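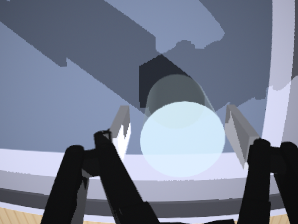
Pale translucent cylinder on a blue-gray surface, rendered.

Dakomley Color Terms
Version of 2023-07-02
Maintainer: Oduor Bakilana

Summary
Dakomley is a table of everyday English color terms as typed by adult respondents. It has 3,144 rows. Each row holds one free-text answer to one flat color patch shown on a neutral gray page. There are 731 distinct terms after cleanup. 251 of them were given by a single respondent and are flagged in the column rare.

The table is text only. Patches are stored as numeric values, so no image files are needed to use it.

Files
terms.csv – one row per answer
patches.csv – one row per patch, with CIELAB coordinates
merge_rules.txt – spelling merges, applied in file order
CHANGES.txt – edits by version

Columns in terms.csv
answer_id: integer, unique, not contiguous
patch_id: key into patches.csv
raw: the answer as typed, trimmed of leading and trailing spaces
term: the answer after merge rules
head: the basic color word in the term (brown, blue, green), or empty
modifiers: the remaining words, separated by semicolons
rare: 0 or 1
ms: time from patch onset to first keystroke, in milliseconds

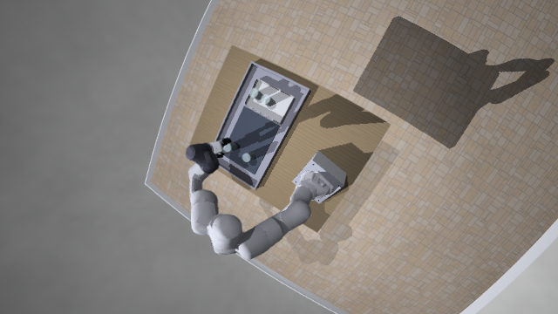
Medium brown wood grain beside beige and tan floor pieces.

Cleanup
Raw answers were lowercased and run through merge_rules.txt. "Grey" and "gray" share one term; the original spelling stays in raw. Hyphens between two color words are kept and word order is kept, so "blue-gray" and "gray-blue" are separate terms. In blue-gray the head is gray. This follows the last-word rule used in the older Leemans list and makes the two tables easy to join.

Material words (oak, slate, sand) are not treated as heads. A bare "slate" has an empty head and one modifier. "Tan" and "beige" are heads. Earlier versions put them under brown, which inflated brown by a large margin; see CHANGES.txt.

Rows with ms below 1,000 are kept. Most are repeats of the respondent's previous answer. Filter them if you are fitting a response time model. 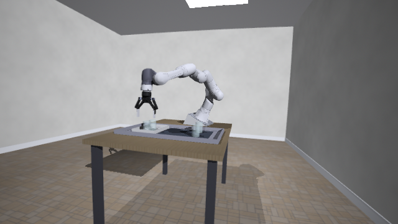 White and gray parts against brown wood.

Known gaps
Light neutrals are thinly covered. The patch sampler, Ninatell, draws evenly in hue and chroma and leaves few patches near the white end of the lightness axis. Agreement on "off-white" should not be compared with agreement on "red".

Respondents were not screened for color vision, and displays were not calibrated.

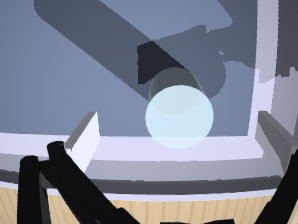 Flat patches carry no gloss, shadow or transparency, and terms for those are close to absent from the table. Do not use it to label objects without further work. The light-blue cylinder is a case in point: its top face is close to white-blue while the body behind it goes to a dark gray-green, and a lookup by pixel value would give one object two heads. Terms such as "frosted" and "glassy" occur in raw but are dropped from modifiers under rule group C. The Trarodwood extension will restore them in a separate column named surface.

Loading
Files are UTF-8, comma separated, with a header row. Empty head is an empty string; do not let your reader turn it into a missing value.

Report errors to the maintainer with the answer_id and the version date.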